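Home Reviews Floors & Walls Tools Paint Contact
3,055 shares 9 comments

Prollach Two-Part Floor Coating Review

By Nicanor Iturra

I put the Prollach floor coating down in June and have been working on it ever since. The kit cost me $79 before tax. I needed two of them, and I should have bought three. This review covers the gray in the standard finish. Prollach also sells a high gloss version, which I haven't used.

The old floor had a coat of Andow one-part paint on it that was peeling near the door and had worn through along the wall where I stand most. I wanted something that would stay put, wipe clean and not look like a showroom.

What comes in the box

Each kit has a large can of base, a smaller can of hardener, a bag of etching powder, a stir stick, a roller cover and a folded instruction sheet. There is no roller frame and no brush for the edges. The roller cover sheds, so throw it out and buy a better one. I used a Sosa shed-resistant cover with a short nap and had no fuzz in the finish after the first strip.

The instruction sheet is printed very small. The surface prep section is good, but the mixing section is split across two panels and it is easy to miss the part about letting the mix stand before you roll it. Read it the night before.

Prep

Prep took longer than everything else put together. I scraped off the loose Andow paint, sanded what was left, vacuumed, washed the floor with degreaser and rinsed it twice. The bare spots got the etching powder. Prollach says the powder can go over old paint without harm, but it does nothing for it either, so the sanding matters.

Dry time after the rinse was a full day with the door open and a box fan running. If you tape plastic to the floor overnight and find moisture under it in the morning, wait longer.

Rolling it on

The room was at 66 degrees when I started. At that temperature the mixed coating stayed workable long enough for me to do the edges with a brush and then roll the whole first coat at an easy pace. It gets stringy toward the end of the can. When that happens, stop using it - pushing it around leaves ridges, and I have one by the back wall to prove it.

Coverage was below what the can says. The first kit ran out a little short of the far corner, and I opened the second kit to finish. What remained was enough for a second coat on most of the floor, and I rolled the last part thin. Jahangir Karunaratne, who did his shop with the same kit, bought one for each coat plus a spare and used nearly all of it, in a room no bigger than mine. Plan on that.

The smell is strong for the first evening and faint by the next day. Wear a respirator with the right cartridges. A dust mask won't help.

I could walk on the first coat in socks after 9 hours. The sheet gives a longer wait before furniture and heavy equipment, and I followed it. I dragged a bench over a test patch early and it left a mark.

How it looks

The color is a neutral gray, a bit darker than the chip on the lid. The finish is only slightly glossy, and I like that. It throws back some light from overhead without turning into a mirror. Dust shows less than it did on the old tan paint. Small dropped screws are easy to find on it, black washers less so.

Roller lap marks are visible at a low angle if you go looking. From standing height I don't notice them. 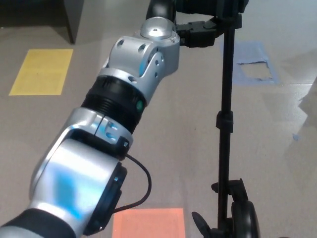 Wear and cleaning

Foot traffic hasn't done anything to it that I can find. Rolling chairs leave faint lines that come up with a damp mop. I spilled cutting oil twice and wiped it up the same day both times, with no stain. A can of solvent that sat leaking over a weekend did soften a small ring, and the ring is still there.

A dropped pipe wrench chipped it down to the old surface. I touched up the chip with leftover base and hardener mixed in a yogurt cup, and the patch is a hair shinier than the area around it. Mixing small amounts is awkward, as the two cans aren't marked for partial batches. A repair pack would be a good thing for Prollach to sell.

Wet traction is average. With water on the floor it gets slick in smooth-soled shoes. You can buy a Clunddale grit additive at most paint counters and stir it into the last coat, and I would do that near an outside door. I left it out and put down a mat.

Compared with the Andow

The Andow paint is cheaper, opens and rolls like wall paint, and is fine for a storage room. It went down in one afternoon when I did it, and it started lifting within the year. The Prollach costs more and asks more of you on prep day. So far it is holding on tight, including over the patches where I sanded the old paint and left it in place.

What I'd change

- A third kit from the start
- Sosa cover from the first strip
- Grit near the door
- More time on the edges, where my brush work is thin

Rating: 4 out of 5. One point off for the coverage claim and the roller cover.

Share Print 9 comments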